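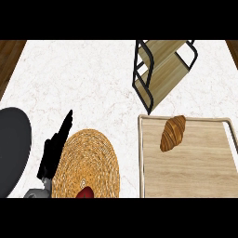 Issue 50 | April 2020

**Living with marble**

Nkrumah Opoku keeps a duplicate book for his jobs, the sort with a carbon sheet, and the last one he filled in before everything stopped was number 721. It was a kitchen in a terraced house near the harbour in Dernanau. Somebody had left half a lemon face down beside the hob overnight.

"You get a perfect circle," he says. "Like a coin. People ring up and say the stone is stained, and I say does it look darker or lighter, and they go away and look, and it's lighter. So it's an etch. There's nothing in the stone at all. A bit of the surface has gone."

We spoke by telephone. He was in his back bedroom with the radio off and I was at my kitchen table, and twice we had to start a sentence again when the line dropped. He has been restoring stone for most of his working life, first at Appiah's yard, where he swept up and then learned to cut, and now on his own under the name Skavuvia Stone. Floors used to be the bulk of the work. Now it is mostly kitchens.

He puts that down to fashion. White marble was once something you saw in a butcher's window or a bank. Then it was in magazines, and then the prices came down a little and it was in ordinary houses, bought by people who had grown up with laminate and treated it in the same way.

"Laminate forgives you. You can leave a tomato tin on it for a week. Marble is calcium, more or less, the same stuff as chalk. Vinegar will have it. Wine will have it. Orange juice will have it, and that's the one families don't think of."

I asked whether he talks people out of it. He said he used to try.

"I had a lady who rang before she bought, which is rare, and I gave her the whole speech. Twenty minutes. She bought it anyway and she was right to. She bakes, and she'd wanted a marble top since she was small. She's got marks all over it now and she doesn't mind them. Her sister has the same stone and can't sleep."

The difference between those two sisters comes up several times in our conversation. He thinks the real choice is made when the finish is picked, long before anyone spills anything. A polished top shows every etch as a dull patch. A honed top, which has been taken to a flat, soft sheen and left there, is already dull, so the marks have less to stand out against. Given a free hand in a kitchen he would hone it every time. Customers mostly choose polished. It is what the showroom has under the lights.

The work itself is slow and wet. He tapes polythene over the cupboard doors, takes out anything that can be moved, and goes over the surface with diamond pads on a hand machine, starting coarse and working finer. For a deep scratch he may have to begin at 50 grit, though he doesn't like to. Most etched tops need nothing rougher than 100. By 1000 the surface begins to throw some light back, and after that it's a matter of powder and patience.

"The mistake everyone makes is to do the patch. They buy a kit and they do the circle where the lemon was, and then they've got a shiny circle. Or a dip. You put your hand flat on it and you can feel the dip. You've got to do the whole run, end to end, or leave it alone."

He is not against people doing things for themselves. Much of his advice is free, and he gives it over the phone to callers who then don't need him. I asked him to go through what he tells them.

For daily cleaning he recommends warm water, a very small amount of washing-up liquid and a dry cloth afterwards. The drying matters more than the washing, in his view, in any town with hard water. He would ban spray cleaners with lemon on the label, limescale removers of all kinds, and cream cleanser. He is relaxed about hot pans, up to a point - the stone will usually take the heat, but a join may not, and the filler in a join yellows.

For oil stains, the true dark ones, he uses a poultice. He mixes bicarbonate of soda and water to the thickness of peanut butter, spreads it over the mark, covers it with cling film and leaves it for a day. Then he takes off the film and lets it dry out fully before scraping it away with something plastic. It may need doing three or four times. An old stain beside a cooker, where the oil bottle has stood for years, may never come out completely.

"I tell them to stop standing the bottle there. Put it on a saucer, put it on a shelf, put it in the cupboard. It's always the bottle. It isn't a spill, it's that thin ring that runs down the outside, every day, a bit at a time."

On sealing he is firmer. He applies a product called Nolia, which soaks in and leaves no film, and he spends a good deal of time explaining what it won't do. A sealer slows oil and wine from sinking in. It gives no protection from acid whatsoever, and he has had customers close to tears over this, having paid another fitter for a sealed top and believed it was safe. To find out whether a top needs sealing again he puts a spoonful of water on it and comes back in ten minutes. If the stone has gone dark under the water, it is time. In a busy kitchen that might be once a year.

I had also wanted to speak to one of his customers, and he suggested Lamisi Lamptey, who runs a small cake business from home and had her counter honed by him in the winter. It had been polished when she moved in.

"I hated it," she told me. "You'd wipe it and then you'd see where you'd wiped. I was forever bending down to look along it with the light behind. My mother came to stay and said I'd turned into one of those people."

She was nervous about the honing, mostly about the dust, and surprised to find there was hardly any, the whole job being done wet. What there was instead was grey slurry, which he vacuumed up as he went. It took a day and a half. She lost the reflection of the window, which she had liked, and she still misses it in the mornings.

Otherwise she has no regrets. Her pastry work is all done directly on the stone, which stays cool well into the afternoon, and she has stopped putting down boards except for cutting. Lemons she prepares in the sink. There is a mark near the tap that nobody in the house will own up to.

"He offered to come back and do it and I said no, leave it. There'll be another one next week."

At present, of course, he can't go back and do anything. His bookings for the spring are all put off, and he has been spending the time on his own kitchen, which for years he has been too busy to touch. I assumed it would be marble.

"Beech," he said. "Oiled beech. I got it second-hand from a school that was having its science rooms done. There's a name scratched in it by the bread bin."

He still takes calls. Around five a day, he reckons, and more than he would usually get at this time of year, with everyone at home and cooking three meals on surfaces that used to see one. The questions have changed as well. People are disinfecting their worktops now, and want to know what bleach does to stone. His answer is that a weak solution, wiped on and rinsed off soon after, is unlikely to do much harm to a white marble, but that repeated use will take the shine off, and that soap and water would suit it better. Vinegar is what worries him. He has heard it recommended by neighbours and on the radio, and each time he has had to put down whatever he was holding.

"I've had four already who've done the whole top with it. Neat, out of the bottle. I've put them in the book for when I'm allowed out."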